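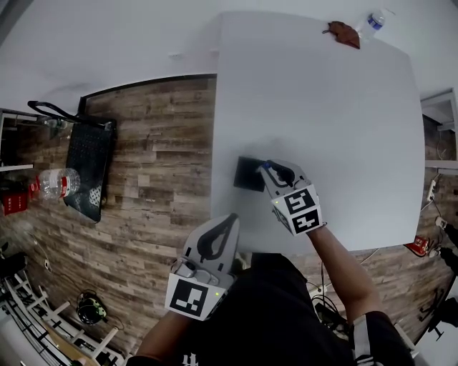

Foto: Lusness

Juni, 16:40 Uhr
Eingetragen von: Redaktionstechnik Lusness

Abgleich der Spielerprofile (American Football), zweiter Durchgang. Quelle A ist der alte Bestand aus Drotia mit 4000 Datensätzen, Quelle B der Export von Hullberg mit 3000. Schlüssel bisher: Nachname, Geburtsdatum, Position. Reicht nicht. Defensive Ends laufen in B teils als DE, teils als Edge oder OLB, je nach Saison und Schema der Mannschaft. Position deshalb aus dem Schlüssel genommen, dafür College und Draftjahr ergänzt. Ungedraftete Spieler bekommen im Feld Draftjahr einen Leerwert, keine Null. Die Null hat im ersten Durchgang lauter falsche Treffer erzeugt.

Rest nach dem Lauf: 300 Profile ohne eindeutige Zuordnung. Stichprobe von Hand gelesen. Häufigste Ursachen: Geburtsort nur als Bundesstaat eingetragen, Rufname statt Taufname, Jr./Sr. abgeschnitten. Körpergröße in A in Fuß und Zoll, in B in Zentimetern, beim Umrechnen gerundet. Toleranz auf einen Zoll gesetzt.
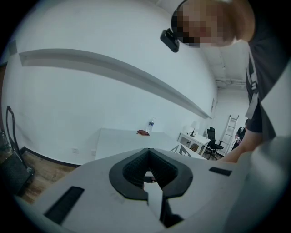

Gewicht bleibt außen vor, schwankt über die Karriere zu stark. Acht Datensätze haben ein Karriereende vor dem ersten Spiel, vermutlich vertauschte Spalten. Nicht automatisch korrigieren, erst gegen die Spielberichte prüfen.

Felder zum Privatleben (Partner, Vermögen) werden aus A nicht übernommen. Keine Quellenangabe, kein Abrufdatum.

Offen: Umlaute und Apostrophe im Export, Vereinswechsel mitten in der Saison, Practice Squad als eigener Status. Skript liegt im Ordner Mridha, Version 8.

Zuletzt eingetragen
- Draftjahr und Leerwerte: Regeln für den Import
- Hullberg-Export, erster Durchgang
- Positionskürzel, Defense
- Drotia: Altbestand gesichtet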